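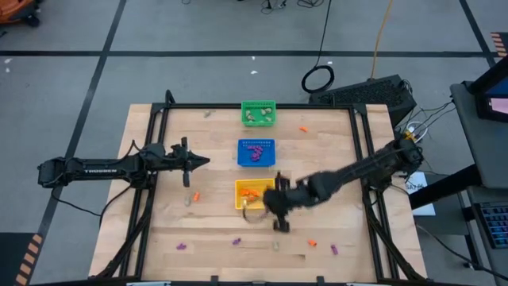 I have been putting off the bits drawer since December. Ours is the wide one under the phone charger, and it holds the leftovers of every craft kit, board game and school project that has come through the house. On Sunday afternoon I pulled it right out and tipped it onto the dining table.

My rule this time was to sort by colour and nothing else. In the past I tried sorting by what things were for, and I'd get stuck after ten minutes because I didn't know what half of it was for. Colour is quick. You pick up a piece, you can see where it goes, you drop it in.

I used little plastic baskets, the kind you can pick up anywhere. A green one, a blue one and a yellow one works well for a first go. I don't match the basket to what goes in it. Tan pieces in the green, purple in the blue, orange in the yellow is fine, and my kids had it memorised before I did. Line them up down the middle of the table so you can reach them from either side.

Marlina Wijaya from down the road does hers differently. She spreads everything flat first, then clears one colour completely before she starts the next. I tried it and found I was walking around the table too much. I'd sooner grab whatever is nearest. The strays at the edges get done at the end, and there are always strays.

A few things I'd do again:

Put the baskets out before you tip the drawer. I did it the other way around the first time and had nowhere to put anything.

Use a bare table. Small pieces disappear into a tablecloth.

Stop when the baskets are three quarters full. Mine are small and they spill when you carry them.

It took me from lunch until 3, with a break for a cup of tea and a phone call from Nabila, who wanted her casserole dish back. I found the dish too, but that was in a different cupboard.

The baskets are on the second shelf in the hall now, next to the puzzles. The drawer has batteries, tape and the good scissors in it. I still have a jar of buttons to go through, and a tin of odd screws from the Fallport house that I'll leave for my husband.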